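Trallidness: A Serving Corner in a Small Space
Interior Design Studio, Group Report
Lovisa Lundgren, Leokadia Malinowski, Pilar Retamal

Background

The assignment was to plan a serving corner that could fit into an apartment kitchen and still look like a place where someone would want to eat. We called ours Trallidness. The budget for loose items was 50 dollars, and the wallpaper and frame did not count toward it. We were asked to think about color, storage and how much of the counter stays open for serving.

Walls and storage
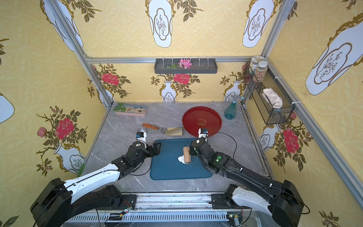
Our first plan had white walls and a patterned counter. Pilar brought in samples and the group voted 2 to 1 for a strong wallpaper and a calmer surface. The yellow paper has vases, roses and a pale trellis, and the counter is a gray marble pattern. With walls this busy we kept storage off the table where we could. The long dark gray shelf on the back wall holds pink flowers and thin green stems, and the black wire basket in the right corner has clear jars on top and a folded cloth inside. Leokadia wanted a second shelf on the right wall, but it would have covered the roses, so we left it out of the plan.

Layout of the counter

We treated the counter as a back row and a front area. Things that are mostly for looks go in the back. The pink planter is in the left corner, and its pebbles repeat the light tones in the counter. The red tray was chosen to go with the roses in the paper. The front is for whatever is being served, and a darker tray marks that area. 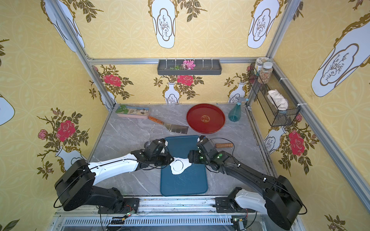

Figure 2. Teal tray in the front area, with the round red tray and the planter behind it.

Our sketch had the red tray in the front. We changed it after the midterm review, when Brittany MacPherson from the Lindqvist studio pointed out that a round tray wastes space along a straight edge. A rectangular one lines up with the counter.

Serving

We wanted the tools to belong with the rest of the corner, so we looked for wooden handles and plain metal. The slotted spatula meets both, and the wood is a warm reddish brown that sits well beside the red.

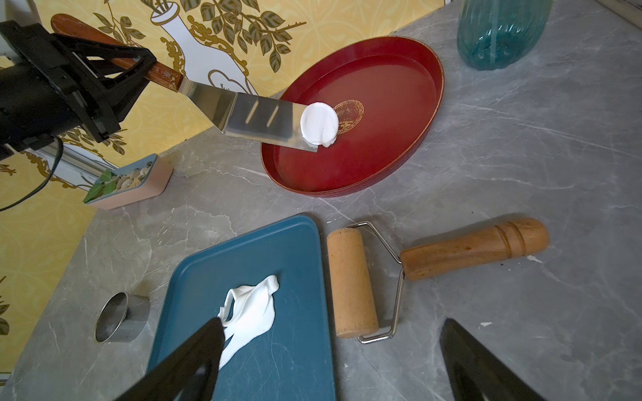 Figure 3. Slotted spatula with a wooden handle, at the round red tray.

For dishes we compared plain rims and shaped rims. Lovisa made a short survey with photos of both and got 71 answers from students in our building. The shaped rim was the favorite. Of the comments, 18 said that white was the best color against the trays.

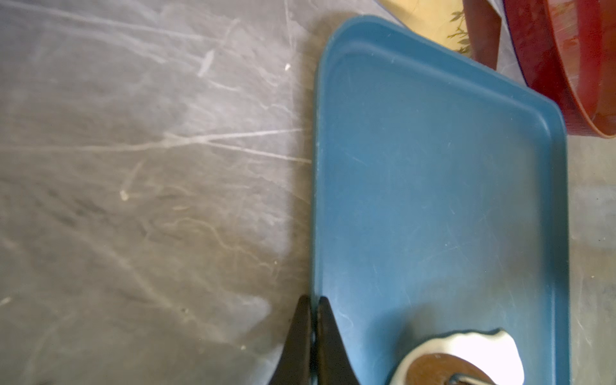 Figure 4. White dish with a scalloped rim on the blue tray.

The tray has faint scratches and light smudges, and under strong light they are easy to see. A matte finish would be worth testing.

Problems and changes

The red and the yellow are both strong, and two classmates found the corner tiring to look at. If we did it over we would use the wallpaper on the back wall only. We would also write the shopping list before choosing the paper. The final drawings and the materials list are in the appendix.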